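The Bin Stays

By Viorica Halilović
3/13/24

Every toy at the Perić workshop in Minenbridge spends some part of its life in a gray metal bin. The bins came with the building, which made sheet-metal ducting until the owners retired, and they were never meant to hold anything a child might want. They have sloping sides and open tops, and they weigh enough that moving one is a job for two people.

The workshop sells building blocks. It has sold other things, including a pull-along duck that did well for one December and then stopped doing well, but blocks pay the rent. The best-known set is called Cliltcombe, after the street where the first shop stood. It has 60 pieces and comes in a flat box with a sliding lid. Last year the workshop shipped 3591 of them.

Most block sets lean on the cube. Cliltcombe is built on the bar. The reds are long and slim, the greens are shorter, and the greens are a good deal darker than people expect when they open the box. Customers write in about it. The shade was chosen by the founder's daughter, who wanted something close to a spruce tree in winter, and the company has turned down every request to brighten it.

Long bars behave differently from cubes. They bridge. A child of four will usually lay two shorter blocks down and put a long one across them within the first few minutes, and from there it is a short step to a roof or a road. They also roll badly, stack in a log-cabin pattern without much skill, and hurt less to step on.

They are harder to store, though. Cubes dropped in a container settle into something like order. Bars land at all angles and lean on one another, and a few will always end up flat against a wall or wedged in a corner where fingers have trouble getting under them.

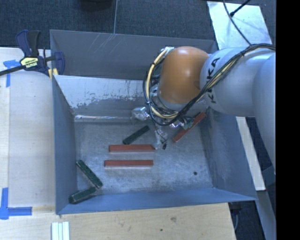
Photo: Brerkby Pictures

Three red bars and three green ones take up very little of a bin that size. A couple of the reds lie nearly side by side with a gap between, and two greens near the left make a sort of V. Tip the same six out again and you would get another arrangement, equally useless to anyone trying to pack a box.

The metal shows its age. The floor is scuffed and finely scratched, and there is a whitish patch on the back wall with a ragged, flaking edge. The workshop has talked about replacing the bins with plastic tubs. A supplier quoted 445 dollars for the lot, and the tubs would be lighter and quieter. The quote is still pinned up in the office.

Noise is the main complaint. A full load going into bare metal can be heard across the parking lot, and the bakery next door has asked for no tipping before opening time. A felt liner was tried. It collected lint, the lint stuck to the blocks, and the felt was thrown out.

What the bins do well is show you a bad block. Against dull gray, a chipped end or an uneven patch of color stands out at once, and the sorters say they catch more under the overhead lights there than they did on the old tables, which were painted cream. Anything with a flaw goes into a crate by the door. Local schools take the crates away and seem to have no objection to a chipped corner.

Some of the ends are cut at a slant, which also draws letters. The slanted bars let a child turn a wall without leaving a step in it, or make the nose of a train. Older children figure this out on their own. Younger ones treat the slant as a slide for small animals.

For storage at home, the workshop's advice is plain. Use something wide and shallow. A deep toy chest swallows the greens, and a child will pull out everything on top to reach them. A drawer works, and so does an old roasting pan. The original box is fine if an adult is willing to do the fitting, which takes a few minutes with the reds laid in first along the long side and the greens filling what is left.

A larger set is planned, with more greens and a few bars of double length. The first run will be 2000 boxes. The double-length bars have been cut and tried, and they fit in the bins corner to corner, with a little room to spare.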